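We've had the Wakbridge starter kit on trial since February and I promised I'd write something, so here goes, typed over lunch on a Tuesday with crumbs in the keyboard.

The short version: I like it a lot! The kit is software plus a little teach box, and you bring your own arm and gripper. Setup took me 90 minutes, and 19 of those went on a license key that Paiva (the reseller) had typed wrong. They sorted it by phone, very nicely, so no hard feelings.

What I love is the grip editor. You pick a width, a force and a speed, save it under a silly name and off you go. My gripe is the price of the add-ons. Force sensing is extra, and we'd already bought the sensor – grrr.

Household stuff is our main thing at the moment, so toilet paper on its metal holder it is, with the Robotiq fingers partly open over it.
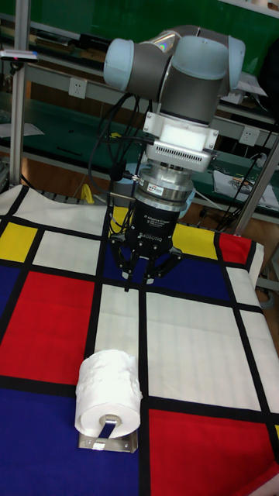

Rosário Antunes wrote back that the Trekness kit does the same job with 3 fewer menus, but that its manual is hopeless. I've got the Wakbridge until the end of the month, so I may ask for a Trekness loaner next.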